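Does a Mosquito Zapper Do Anything?

My neighbor Noreen Durrani swears by her new bug zapper, a Vato, which she hung off the back porch in September. It crackles all evening and she takes every pop as one less bite. I have my doubts.

I borrowed it for 2 nights and emptied the tray onto newspaper each morning. Moths, mostly. Little brown beetles, a lacewing (which I'd like to have kept, thank you) and a lot of gnat-sized stuff I couldn't name. Mosquitoes? I found three. The box promises coverage of 50 feet and I was bitten sitting a good deal closer than that.

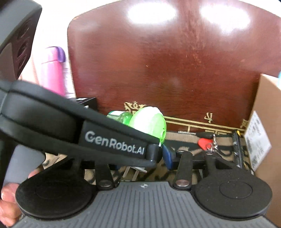 Noreen says I had it in the wrong spot. Maybe. But mosquitoes come looking for breath and skin, and a purple light gives off neither. The Firiter costs $100 and adds a scent cartridge, so that one might do better – I'm not paying to find out.

What I did do was tip out the plant saucers and clear the gutter over the shed, where there was a good inch of green water with things wriggling in it. I also put a cheap box fan next to my chair. The bites dropped off, though the weather cooled that same week, so make of that what you will. Noreen still wants her zapper back by the weekend.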